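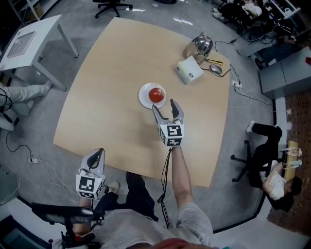

Última modificación: 15 de diciembre de 2023

Quitar la mesa, una tarea sin resolver

Retirar un plato con una fruta encima exige a una persona un par de segundos y ninguna atención. Para un manipulador son varios problemas encadenados: localizar el borde, decidir la apertura de los dedos, cerrar sin volcar la carga y sostener la inclinación durante el traslado. Un plato redondo y blanco sobre madera clara ofrece además poco contraste a la visión.

El enfoque dominante consiste en aprender de demostraciones humanas. El operador lleva una pinza en cada mano, y los cubos blancos con marcadores cuadrados en blanco y negro permiten reconstruir la posición y el giro de cada una. Se prescinde así del brazo robótico durante la captura, que es la parte cara.

Zutach entrenó su última política con 2.043 demostraciones de mesa, de las que 1.694 superaron el filtro de calidad. En 200 ensayos con brazo real completó 121. Los fallos se concentran en el primer contacto - el dedo inferior empuja el plato en vez de pasar por debajo - y en los objetos que ruedan.

«Una fruta suelta es peor que un vaso», explica Yiran Zheng, ingeniera de la empresa. «El vaso tiene una base plana. La fruta se desplaza con dos grados de inclinación».

Drindmont trabaja con ventosas y evita el problema del borde, a costa de no poder coger telas ni cubiertos. Fagundes mantiene la pinza de dos dedos y reduce la velocidad.

En taller el panorama es mejor: piezas conocidas, bandejas fijas, luz constante. En una cocina doméstica no hay todavía un sistema que trabaje sin supervisión. Zutach prevé repetir los ensayos con platos hondos.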